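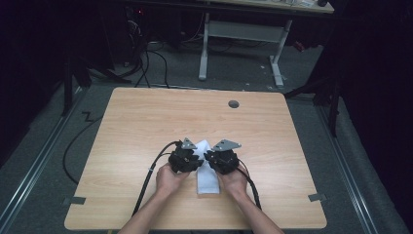
A fold is a place where a flat sheet changes direction. Cloth folds easily because it is made of many thin threads that can bend and slide past one another. Paper is different. Its fibers are pressed tightly together, so a fold in paper leaves a sharp line called a crease, and the crease stays. A cloth fold is softer and can open again. Even so, cloth can hold a clear shape when it lies on a flat surface. The white cloth on the tabletop has been folded into a narrow strip. One end is straight, like the end of a ruler. The other end comes to a point, because the fold there lies at an angle.

Straight folds and angled folds

There are two basic kinds of fold to know. In a straight fold, the fold line runs parallel to an edge. Parallel lines stay the same distance apart and never meet. If you fold a square napkin in half this way, you get a rectangle. In an angled fold, the fold line crosses the cloth on a slant. Fold the same square from corner to corner and you get a triangle. Most folded shapes, even complicated ones, are made from these two folds used one after the other.

What happens to the layers

Each time you fold a cloth in half, the number of layers doubles. One layer becomes two. Two layers become 4. The cloth also covers half as much table as it did before. Nothing has been lost -- the cloth is the same size as ever, but it is now stacked on top of itself.

Doubling makes a stack thick very quickly. After 7 folds in half there would be 128 layers. A dinner napkin will not go that far. The outside layer has to travel around all the layers inside it, and the cloth runs out of length to make the turn. The stack then springs open or bulges at the side.

Why use two hands

Cloth is flexible, which means it does not hold itself up. If you lift one corner, the rest hangs down from it. Lifting two corners keeps the edge between them straighter. The table helps too. It supports the part of the cloth that is not being moved, and friction keeps that part from sliding. Friction is the force that resists motion when two surfaces touch.

Try it: the pointed strip

You need a square cloth napkin, 50 centimeters on each side, and a clear table.

1. Lay the napkin flat. Smooth it from the middle toward the edges.
2. Fold it in half with a straight fold. You now have a rectangle.
3. Fold it in half again the long way, to make a narrow strip.
4. Choose one short end. Fold its two corners in until they meet at the center line.
5. Press along each fold with the side of your hand.

The end with the turned corners is now a point. It is also thicker than the rest of the strip. Pinch both ends and compare them: the straight end has 4 layers, and the pointed end has 8.

Words to remember

Crease: a line left behind by a fold.
Parallel: always the same distance apart.
Layer: one thickness of material in a stack.
Friction: a force that resists sliding.

Text by Hicham Fahmy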